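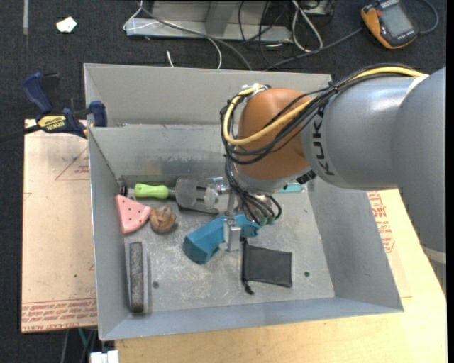
Resura replied by return that a metal bin should be emptied completely before each new set of household articles is placed in it, and that mixed remainders from an earlier set are the usual cause of entries that do not match the stock sheet. The point is accepted and will be applied to the sorting bins at Skamville.

**Entry of 15/09/2021 – sorting bins, mixed household articles**

Articles recorded in the gray bin:

- slotted spatula, lime-green handle, gray head
- flat black fabric pouch with drawstring
- blue plastic article, blocky at one end – name to be taken from the Cliswood list

The bin floor is scratched and scuffed, and the lower back wall shows darker patches. Neither is a reason to withdraw the bin. The two small holes in the floor are to be left open.

Soft goods and kitchen tools have until now shared one sheet. From set 13 onward they will be entered separately. Pouches are to be listed under textiles, with the drawstring noted, and spatulas under kitchen tools with the color of the handle given first. Sheet 33 still follows the old order and must be copied out again.

Kofler has been asked for a further 1,000 labels in the small size. The April delivery was of the large size – too wide for a spatula handle.

Open: correct name for the blue article.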